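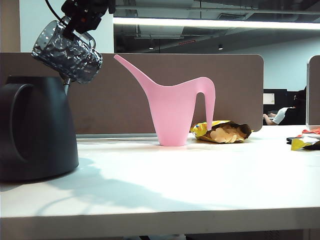
HOME & GARDEN

The slow business of indoor watering

Most houseplants that die in Australian homes die wet. The owner sees a drooping leaf, reaches for the tap and tops up a pot that was already soaked. A week later the leaves are yellow, the stem is soft at the base and the whole lot goes in the green bin.

At Undska, a plant nursery and repair bench in an old tyre shop, staff see the results most mornings. Customers carry in peace lilies and fiddle-leaf figs with black roots and ask what they should be feeding them. Usually the answer is nothing. The plant is tipped out, the rotten roots are trimmed off and it goes back into a smaller pot of dry, open mix.

The nursery began its rescue service three years ago. Customers pay $20 a plant and leave it on the bench until it has put out new growth or clearly isn't going to. The record book is up to number 2202. Devil's ivy takes up more pages than anything else, and most of it goes home again.

Watering is hard to teach because the rules people remember don't suit their houses. Once a week might be right for a fern above a heater in July. The same fern in a bathroom can go much longer. A terracotta pot dries through its sides, while a glazed one of the same size holds water for days more.

The nursery's advice is to push a finger into the mix as far as the second knuckle and leave the plant alone if it feels cool and damp. Lifting the pot works too. After a month or so most people can tell a dry pot from a wet one by weight, and they stop needing the finger.

What you pour from matters less than the catalogues suggest, though a long narrow can does make it easier to get under low leaves. A kitchen jug is fine for a big floor pot. Pour slowly, go right around the rim, wait for water to run out the bottom, then empty the saucer. The last step is the one people skip.

Plundska, the sister shop across the river, sells mostly to renters and has its own troubles. Flats with one west-facing window cook plants in February and starve them of light in June. Staff there steer beginners to the cast-iron plant and to zanzibar gem, which store enough to get through a fortnight's holiday.

Neither shop has much time for moisture meters. The cheap ones read the salts in the mix as well as the water, and an old pot full of fertiliser residue can show as wet when it is bone dry - a chopstick left in the soil for ten minutes does a better job. If it comes out clean and pale, get the watering can.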